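Folding day

27 December 2020

I let the laundry pile up all through the holidays, so Sunday went to folding. I put the big black cloth over the table first, the one I bought in Gurkosville in September. Pale things are easier to line up on it.

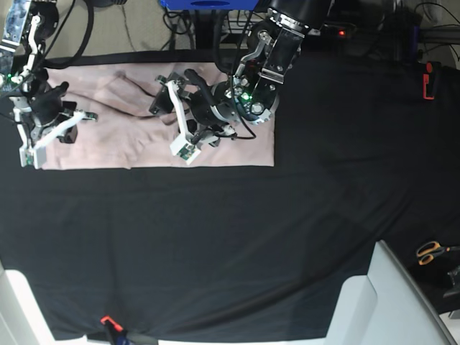
Pale pink on the black cloth.

Pants used to give me the most trouble. I lay them flat with one leg over the other, smooth from the waistband down, then fold in half and in half again. A pair takes up so little room that way that I got 15 into the Koster drawer, and it still shuts.

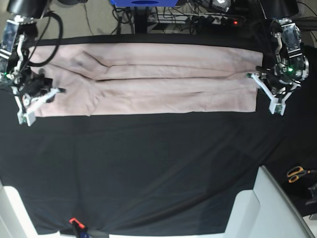 I don't iron anything I only wear at home. A few creases are fine with me, and they hang out by lunchtime anyway. T-shirts are slower. I fold the sides in first, then bring the bottom up in 3 parts. White cotton wrinkles if you look at it, so I do those last.
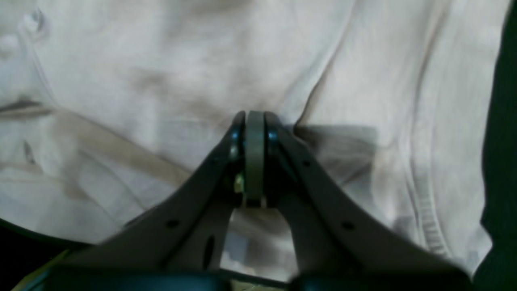 Prarnell wrote in to say that rolling shirts works better than folding them, and that a drawer of rolled ones stays neat for weeks. I may try it with the next load. The towels are still in the basket.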